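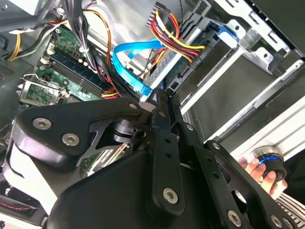 Inside the tower, RAM still in its slot, CPU socket empty

From: Oskari Heiskanen
To: Guscombe repair list
Date: 07/04/2025
Re: Old towers, what to keep

Homa Naseri wrote:
> We have the Nomgate tower open on the bench. Before I order
> anything, is the blue SATA cable worth keeping, and do you
> want the memory left in or bagged up? The Kermani shop has
> offered 2 processors but I don't know if they fit.

Hello Homa,

Keep the blue cable. They cost next to nothing, but I have a box of almost 800 leads here and hardly any are the right length for that case. Pull it by the plug and not by the wire.

Leave the memory where it is for now. Don't buy either processor until you've read me the number printed on the board. Ilteck list a used one at 279, too much for a machine of this age.

The red, yellow and black power wires are stiff on these, so move them clear of the drive bay before you take a drive out.
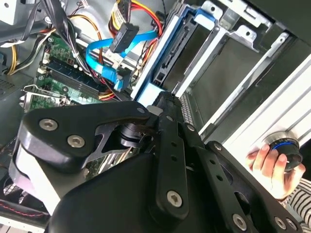 Drives

The caddies have blue plastic latches. Squeeze and slide, and if one sticks, look for a cable caught behind it. Write the tower's number on each drive in pencil – I want them wiped here before they go anywhere. The last sheet stopped at 1,157, so carry on from there.

Keep the side panel with the case. We lost two in May and I still haven't found replacements.

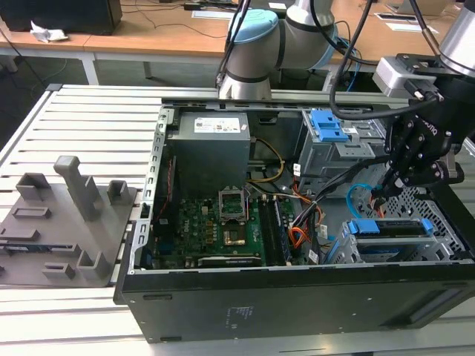
The tower on its side on the slatted table, panel off

I can collect whatever is ready when I next drive over.

Oskari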